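December, late

Second day on the hand comparison. The Sarnanska hands are on both arms now and the Bondlow two-finger grippers are back in their case. Swapping them took most of the morning, and one wrist screw is stripped. I need to order more.

I ran the Bondlow pair on cups and plates yesterday and got 9 drops out of 20. Most were plates. The pads have no give, and a thin rim turns in them. The cups were fine with either controller.

Today it was the same kitchen, the same 20 tries and the new hands.

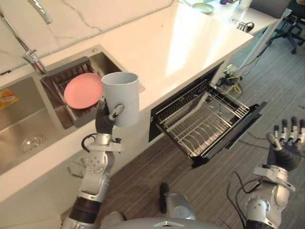
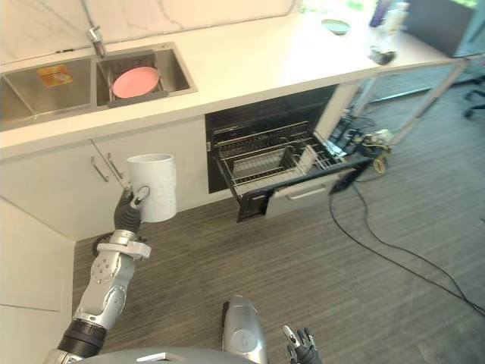
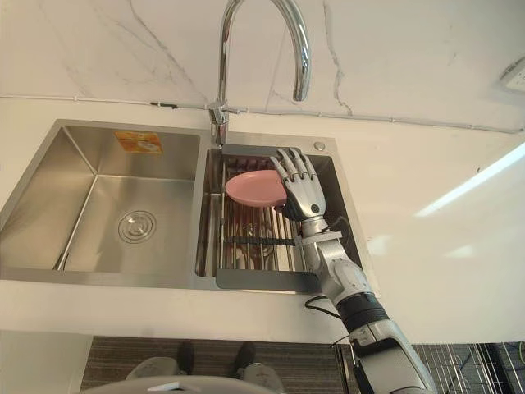

Dropped 2. The fingers are slower to close, and I had to lower the current limit before I trusted them near the sink. I still think the Fernandes controller lags on the left side. Tomorrow I'll log it at 1000 Hz and see. Went home at six with a headache.

Comments

gearshelf: Which pads did you have on the Bondlows? The soft ones helped us with plates.

Grudville reader: Please post the lag plots when you have them.

tinwrist: Same trouble with those wrist screws. I buy them by the bag.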